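Subject: Re: [drincombe-data] Reset rules for the simulated grasp set

On the Drincombe list, Stollari wrote:
> We have 10 episodes per layout and the policy still closes the
> hand too early. Should we record more, or change the layouts?
> Also, is the wrist view worth keeping?

Change the layouts first. Ten repeats of one layout mostly teach the arm's path, and the Fjeld loader already resamples those.

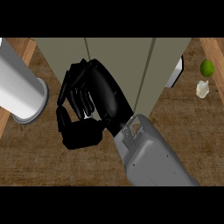 Early closing is usually a labelling fault. The export script marks the grasp at the first finger movement, so the approach gets tagged as contact. With the fingers already curled and the hand still above the table, a frame should carry the approach label. Please mark contact from the simulator's force reading and re-export. I did this on the Geltomov branch in November and lost 9 episodes, all of which had no contact in them at all.

For new layouts, move the small items as well as the large ones. The green fruit and the off-white lump sit close together on the right, and I would like layouts with them apart and on the other side.

Keep the wrist view for now. It costs 2 extra channels and training time is not our limit.

Can someone confirm which export version the current set was made with?

Geltomov branch maintainer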